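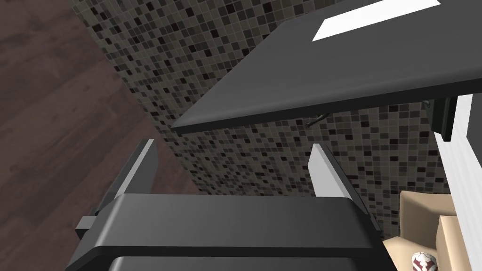

Gripper view from the simulator, with the mosaic wall behind the fingers.

12 shares | 2 comments

I caught Hooman Daneshvar on a call in December, and he had his planner logs open before I'd even said hello. He writes the motion software at Riston, a small shop that builds its test rooms in simulation, and he will talk about camera frames for as long as you let him (I let him!).

My first question was why everything looks so crooked. "Because the robot doesn't care which way is up for you," he said. "The camera sits where it sits. The planner has the transform, so a leaning wall is just a wall."

What he does care about is tile. Small repeating squares are rough on feature matching - one patch looks a lot like the next, and the pose estimate slides along the grid. 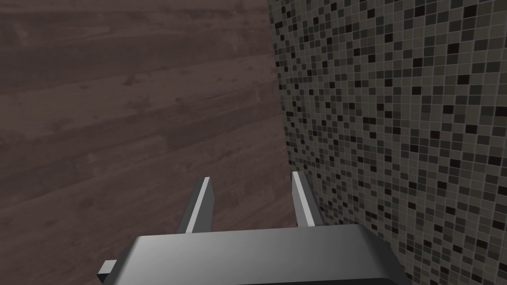

"We had 447 bad matches in one night," he told me, "and I thought it was my calibration, so I rewrote the calibration. It was not my calibration." He laughed at that one for a while. The fix was a filter his coworker Cường Đinh wrote, which throws out any match that has a near twin close by. They call it Lukumay and it runs ahead of the planner. Their last batch was 3,705 simulated runs, and Hooman says he now reads the failures over coffee.

I asked about speed, and he got a little cagey. The planner gets 10 tries at a path to the table, and if they all fail the arm stays put and writes a log entry. Cường wants fewer tries. "Cường also wants me to stop printing everything to the terminal," Hooman said, "and that's not happening either."

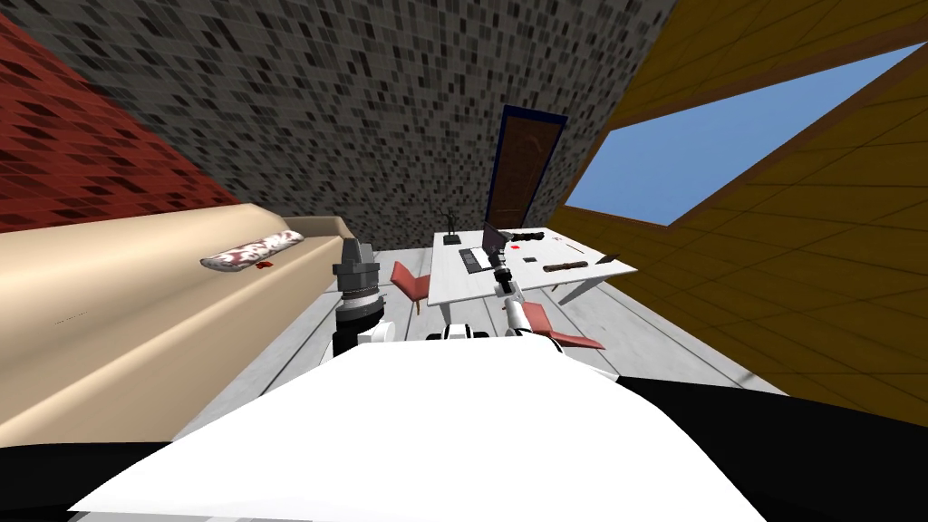

What they're working on next

Both arms at once. Right now each arm plans alone and treats the other as furniture, which Hooman calls "polite but slow." The new version plans them together, and he's hoping to have it running in the living room setup by spring. I've asked for another call when it does.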